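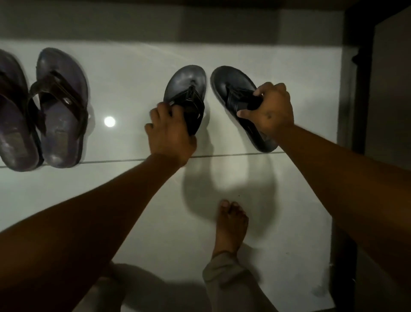 The claim that a household's footwear is "tidied" at set moments of the day has been repeated so often that it now passes without a source. It goes back to Vondráček's first report on the Flemance flats, where shoes left on the floor were sorted into those in order and those out of order, and every move from the second group to the first was entered as tidying. We have doubts about both halves of this. In Figure 2 a pair of black flip-flops is held by the straps, one in each hand, on a white tiled floor, with two more worn-looking sandals standing to the left. Under the Flemance rules this would be entered as tidying straight away. The same grip would do just as well for someone about to carry the pair off to another room, or to wipe the floor under it, and a single moment gives us no means of choosing. The coders in that study did choose, however, and they chose the same way nearly every time.

3.2 What counts as a pair in order

The rules themselves are short. A pair is in order if the shoes are side by side, toes pointing the same way, with no more than a hand's width between them. Šťastný later added that the toes should face the wall, on the grounds that this is how people leave shoes they have stepped out of while walking in. We find this odd. Anyone who has shared a flat with a person who backs out of their sandals will know that the opposite also happens, and in some homes it is thought polite to turn a guest's shoes round so that they can be stepped into on leaving. A rule which marks those shoes as out of order has told us about the habits of the person who wrote it.

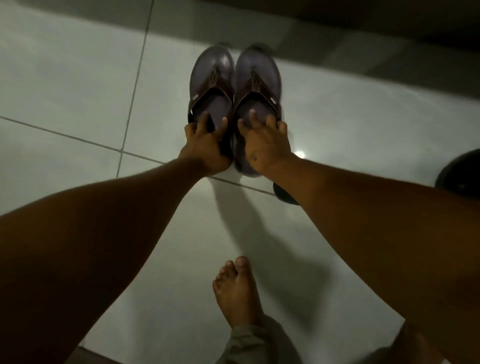 Distance is no easier. Thong sandals are light and slide on smooth tile, so a pair set down neatly may be knocked apart by the next person through the door. Heavier closed shoes stay where they are put. When Šťastný reports that sandals are "less often kept in order" than lace-ups, he may be reporting nothing more than their weight. He had the means to check, as floor type was written down for all 300 homes, but the table that would have shown it was left out of the published version. We asked for it and were sent a summary.

The total of 3778 entries looks solid until one asks how they were spread. Of these, 76 came from homes where the floor by the door was carpeted. Everything said about carpet in the original report rests on that small group, including the much-quoted remark that carpet "encourages scatter". We would not have let it through.

There is also the matter of who does the straightening. The Sterer checklist, which the Flemance team borrowed, assumes one tidy person per home and asks for that person by role. Grīnberga dropped the question in her version and simply recorded whether a pair had moved between morning and evening. Her results are duller and, in our view, a good deal more trustworthy. They show that the pairs moved most are those worn most, which will surprise few readers.

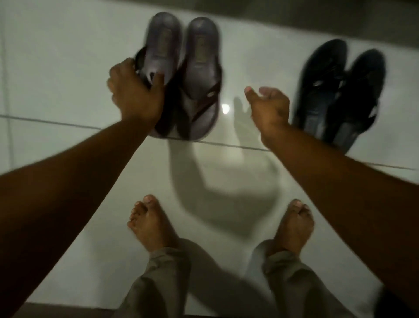

Should footwear be left out of studies of household order altogether?

We would keep it, on the condition that position and purpose are written down separately. Where a shoe is, which way it points and how far it lies from its partner can all be noted by someone with a ruler and a little patience. Why it was put there has to be asked of the person who put it there, preferably on the same day.

The Stellis scale goes some way towards this by using 2 columns where the older sheets had one. It is still unkind to sandals. A strap folded under the foot scores the same as a crushed heel on a leather shoe, and old, scuffed pairs lose points for wear, though wear has no bearing on order. We used the scale with the wear items struck out. The changed sheet was tried in June and kept as it stood for the rest of the work, apart from one line on slippers that two of our coders read in different ways and that we have since reworded.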